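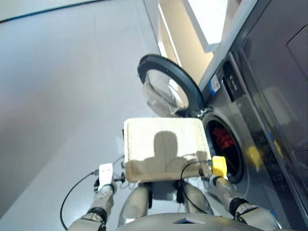 Ticket 402
Opened by: Uchenna Shehu
Assigned to: Baldur Skov
Site: Plorkden, laundry room
Status: Open, waiting on part

Problem as reported: Front loader stops before the final spin and the door stays locked for several minutes. Error light blinks 7 times. Happens on most loads, worse with towels.

Skov: Please run it empty on the short cycle and tell me if it still stops. Check that the drain hose isn't kinked behind the machine.

Shehu: Ran it empty. It finished, no light. Hose looks fine. With a half load of towels it stopped again at the same point.

Skov: Sounds like slow draining. Shut off the power, put a shallow pan under the filter cover and clean the filter. Wipe the door seal too, and leave the door open between loads.

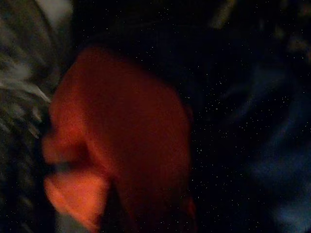 Plorkden, Tuesday, April 21, 2020

Shehu: Filter cleaned. Got out lint and one hair tie. Two loads since then. The first was OK, the second stopped before the spin. Cycle counter reads 2,586.

Skov: Then I'd replace the drain pump. The Tekent manual says to inspect it at 2,000 cycles and I have no record that anyone did. Ordered one from Oyewole. Until it arrives, small loads only, no towels or bath mats.

Shehu: OK. I put a note on the control panel. Does the new pump come with the clamp? The old one is rusty.

Skov: No clamp. Added one to the order.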